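Grivitz Issues Care Routine for Lodell Cell

Saturday, July 25, 2020

Grivitz today released the setup and upkeep routine for its Lodell cell, which handles boxed power cords. 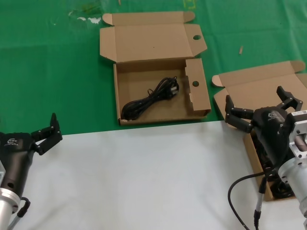

Check the wrist bolts before the cables, Tia Hulme said, and write both down.

The cloth is clipped along the far edge of the table.

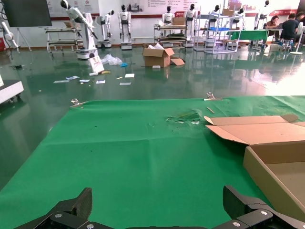
Clips are checked again after 15 runs.

Grippers

Finger bolts are checked at each shift change.

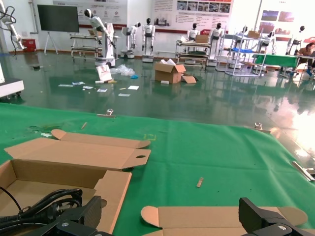

Repairs

Worn cloth is replaced in October.
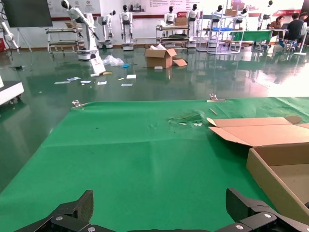

Contact

Mpho Shabalala, Grivitz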